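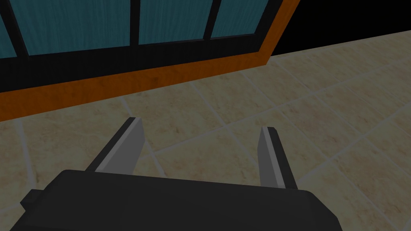

**Ticket:** Live scores stuck and wrong ice times on tournament page
**Product:** Teltovus Fixtures
**Raised by:** Dwynwen Gittins, Mokeslow Ice Hockey Club
**Assigned to:** Leif Lindqvist
**Priority:** High
**Status:** Closed

**Dwynwen Gittins, 08:40**

Our under-18 tournament has 16 teams and the public page is showing the wrong face-off times for everything on Rink B. Rink A is fine. The admin screen has the right times for both rinks. I've had two team managers ring me this morning asking why they've been moved to 07:15.

Scores are also slow to update. Linitz v Bárány finished last night and the page still has it in the third period.

I have tried signing out and in again, and pressing Republish. Republish gave me an error 500 the first time and then seemed to go through, but nothing changed.

**Leif Lindqvist, 09:05**

Thanks, I can see the wrong times here too. Please don't press Republish again for now. Did anyone edit Rink B recently, either the rink itself or the games on it?

**Dwynwen Gittins, 09:12**

Jarrah Kereama renamed it yesterday from "Small Rink" to "Rink B". He says he didn't touch the games.

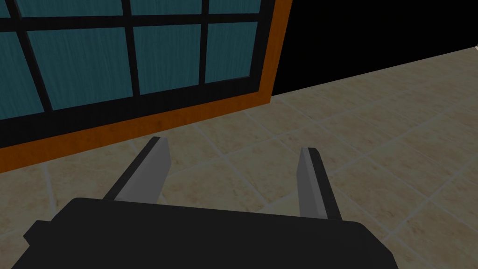
He did the rename on his phone at the rink, if that makes any difference. The printed schedule was made before then and it's correct, so we're telling teams to go by the paper copy.

**Leif Lindqvist, 09:50**

The phone doesn't matter but the rename does. What I've found so far:

- The rename created a second rink record and left the old one in place.
- The new record has no time zone set, so its games are published an hour early.
- All 52 games are stored with the right times. Nothing has been lost.
- The failed Republish left a job stuck in the queue, and score updates are waiting behind it.

I've cleared the stuck job. Scores should start to move. 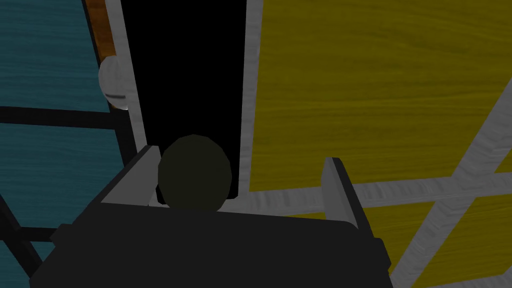
*Simulated view: dark green sphere between the two gripper fingers.*

**Dwynwen Gittins, 10:04**

Linitz v Bárány now says Final, 4–2, which is right. Rink B times are still an hour out.

**Leif Lindqvist, 10:20**

Passed to Morven Hepburn to merge the two rink records – I don't have the rights to do that on a live tournament.

**Morven Hepburn, 10:48**

Merged. I kept the new name and copied the time zone from the old record, then ran the publish from our side. It finished without errors.

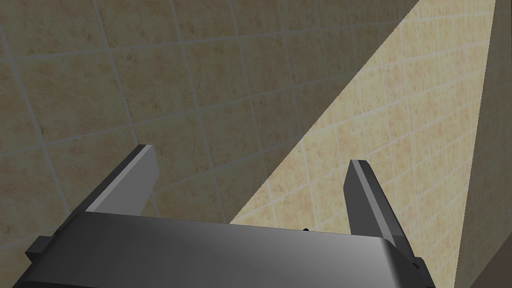
The page cache is set to 300 seconds, so some people will see the old times until it runs out. Reloading before then won't help.

**Dwynwen Gittins, 11:02**

Times are correct on my laptop and on Jarrah's phone. Teguh Siregar, who runs the scorers' bench, has checked the afternoon games against the printed schedule and they match. Can we rename rinks safely in future?

**Leif Lindqvist, 11:15**

Not while a tournament is live. Before it is published, yes. I've logged the rename fault as a bug and linked it to this ticket. If you need a different name on the page before the fix is out, use the Display name box under Rink settings and leave the main name alone.

**Dwynwen Gittins, 11:21**

OK, will do. Happy for this to be closed.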